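Subject: Re: [Sfeir] Bubbles at the edges of tack fused panels

On the Sfeir list, a member in the Botness group wrote:

> I have been making small wall panels, two layers of clear with cut
> strips of color on top. The middle comes out fine but I keep getting
> bubbles close to the edges, most of them between the layers. I am
> using the Flirka shelf primer and going up fairly fast. Is it the
> primer, or is it the schedule? Also, how do you mark strips so they
> end up in the right order?

My guess is the schedule. I used the same primer all winter and only had trouble when I put a shelf in before it was fully dry. If your bubbles are between the layers and not under the bottom one, the primer is probably not the cause.

What happens on a fast ramp is that the edges soften and seal first, and whatever air is in the middle has to go somewhere. Slow down before the glass gets soft. I go up 200 degrees an hour to the bottom of the bubble squeeze and hold there for 40 minutes, then climb slowly through the squeeze. On anything wider than my hand I add 2 more holds on the way. It makes for a long firing, so I start mine in the evening and open the kiln the next afternoon.

Check your clear as well. Sheet from the end of a crate can have a slight bow to it. Lay one piece on the other and press on the corners. If it rocks, flip the top one over and try again. 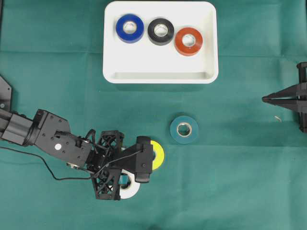
On marking strips, I gave up on paint pens, which left a haze on a couple of pieces when I didn't clean them off well enough. Now I lay the strips out dry and put a bit of tape on each one, with a color for each section of the panel. Blue, black and red have been enough so far, and the rolls sit in a white tray on the table with the blue on the left. Peel the tape and wipe the glass with alcohol before you stack it. Any glue left behind will show after firing.

The Cultovik cutter someone asked about in January is fine for strips, but the fence slips if you don't tighten it at both ends.

If you still get bubbles, post the full schedule and the thickness of your clear.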